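Tuvach Light Sorting Bins and Canisters
Tabletop storage for workrooms, classrooms and supply counters

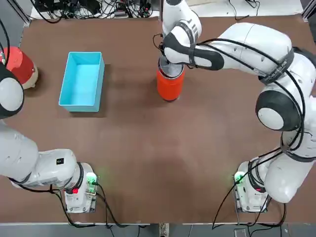 Product Overview

The Tuvach tabletop storage range consists of open rectangular bins and upright cylindrical canisters intended for daily use on a work surface. The range is supplied by Veltport to schools, libraries, clinics, offices and shared workshops. The light blue bin and the orange-red canister are the standard pairing and are held in stock throughout the year. Other colors may be ordered as described under Colors and Labeling.

The bins are open at the top and have no lid. They are meant for items that are taken out and put back many times in a day, such as markers, tape, cloths, small tools, sample bags and game pieces. The canisters are meant for items that are better stored standing up or kept together in a narrow space. Both pieces are sized to sit on one table with working room left over.

The Open Bin

The bin is rectangular and made of plastic. The open top allows the contents to be seen from a standing or seated position, and the pale interior makes small dark parts easier to find. Light blue was chosen as the standard color after customers asked for a bin that stands out clearly on brown and gray tabletops.

Bins may be placed with the long side running front to back or side to side. On a shared table, the front-to-back position is recommended, as it leaves more of the table edge free for seating. Bins of the same size nest when empty. They should not be stacked when full, as the open top does not provide a resting surface for the bin above.

The base of the bin is flat. It may be used on wood, laminate or metal surfaces. On a sloped or polished surface, the nonslip mat listed under Accessories should be used.

The Canister

The standard canister is a bright orange-red cylinder with a silver-gray rim at the upper end. The color is easy to pick out against a plain tabletop and is often used by customers to mark supplies that must be returned at the end of a session. The canister should be lifted and carried upright. It is not watertight and should not be used for liquids, food or hot materials.

A canister may be stored standing inside a bin or beside it. When several are kept in one bin, they should be placed toward the short ends first so that the weight remains even when the bin is carried.

Available Sets

Counter Set – 2 bins and 2 canisters. Suitable for a reception desk, a checkout counter or a single workstation.

Table Set – 4 bins and 8 canisters. Suitable for a shared table in a classroom or workshop.

Room Set – 8 bins and 25 canisters. Suitable for a full activity room or supply area.

Bins and canisters may also be ordered separately. Separate orders are packed by hand at the Pavville warehouse and may require additional handling time. Customers who need a mixture of colors within one set should order by the piece.

Colors and Labeling

Bins are stocked in light blue and light gray. Canisters are stocked in orange-red and dark green. All other colors are made to order, and a sample is sent for approval before work begins. Slight differences in shade may occur between one production run and the next. Customers who intend to add to an existing group should state this when ordering, and the closest available match will be supplied.

Printed labels are offered for both pieces. Bin labels are placed on the short side unless otherwise requested. Canister labels are placed below the rim, where they do not interfere with handling. Label text should be submitted in writing, exactly as it is to appear. Labels are not returnable once printed.

Setting Up a Table

A clear tabletop is recommended before the bins are put in place. The bin used most often should be set to one side, within easy reach, with the center of the table kept free for work. Canisters in use may stand in the open area and should be returned to the bin when the task is finished.

Where several groups share a room, Veltport suggests giving each table the same layout. Staff can then check supplies quickly, and users moving from one table to another will find items in the same position. A printed layout card is included with each Room Set.

Care and Cleaning

Both pieces should be wiped with a soft cloth and mild soap, then rinsed and dried before use. Abrasive pads will dull the surface and should be avoided. The rim of the canister should be dried by hand. Neither piece should be placed in a dishwasher or left near a heater.

Bins should be inspected at the start of each term or season. A bin with a cracked corner or a bent edge should be taken out of service. Replacement pieces may be ordered singly and do not require the purchase of a full set.

Accessories

Duda nonslip mat, sized to fit beneath one bin
Duda divider, for use across the width of the bin
Label sheet, blank or printed
Layout card, additional copies

The Duda mat and divider fit the current Tuvach bin only. Customers with an earlier bin should send the inside measurements before ordering.

Ordering and Delivery

Orders are accepted from institutions and from individual buyers. Institutional orders may be placed by purchase order or through a Veltport account. Stocked colors ship from Pavville. Orders received after 2 p.m. are processed on the next business day. The warehouse closes for inventory in December, and customers who need supplies for the new term are advised to order before that month.

Returns

Unused pieces may be returned within 25 days of delivery in their original packing. Made-to-order colors and printed labels are excluded. Pieces damaged in transit will be replaced upon receipt of a written report, together with the order number and the number of pieces affected. The damaged items should be kept until the report has been answered.

Requests for samples, label proofs and quantity pricing may be sent to the Veltport institutional sales office.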